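Questions I get asked a lot about the supper club

I'm Tyra Grønli and I run the Friday supper club in Fanholm. My inbox fills up with the same questions every month, so I've finally put the answers in one place. If yours isn't on the list, email me and I'll get back to you (usually late at night, sorry).

So what is it, a restaurant?

No, it's dinner at mine! I cook one menu, everybody sits down together at half past seven, and you eat what you're given. I used to do it in my old flat in Butness with a borrowed table and a lot of garden chairs. The house in Fanholm has a proper dining room, so there's a lot less bumping of elbows.

How do I get a place?

There's a mailing list. I send the menu out at the start of the month and you reply with the date you'd like and how many of you are coming. First come, first served. The October dates always go quickest, I think it's the pies.

Can I book the whole table?

Yes, for birthdays and so on. It's 455 pounds for the lot and we'd agree the menu between us. Gualtiero Rizzi had his seventieth here and asked for nothing but potatoes, five courses of them, and I've never enjoyed planning a meal so much.

I'm coming on my own. Will it be awkward?

I really don't think so. Plenty of people come alone and I try to seat them in the middle, where the talking is. Long table, shared dishes, you have to ask somebody for the bread sooner or later.

Do you cater for vegetarians?

Always. Vegans too, if you tell me by the Monday before. I can leave out nuts, but I can't promise a kitchen with no trace of them, so if your allergy is a serious one please ring me before you book and we'll talk it through properly.

What sort of food is it?

Whatever I'm excited about, I'm afraid. A lot of beans, a lot of slow-cooked things, fish when the van has something good. Pierina Sanna taught me her way with fregola and that's been on the menu more often than I'd like to admit. Pudding is nearly always fruit with something baked on top of it.

Do I bring my own drink?

Please do. Wine, beer, fizzy water, whatever you like, and there's no corkage. I put out jugs of tap water and make coffee at the end. Anything that needs chilling can go in the fridge in the hall when you arrive.
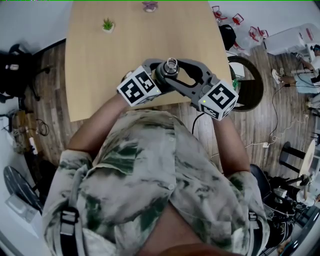 Can I bring the children?

Over-tens are very welcome and pay half. For little ones it's a long evening, we don't often get to pudding before half past nine.

What if I have to cancel?

Up to 6 days before, I'll give you all your money back. After that I've done the shopping, so I'll try to fill your seat from the waiting list and refund you if I manage it. You can also send a friend in your place, just let me know their name and what they don't eat.

Where do I park?

On the lane, past the postbox. Please leave next door's gate clear! The last bus back to Butness goes at 22.40 and I'll shout when it's time to find your coat.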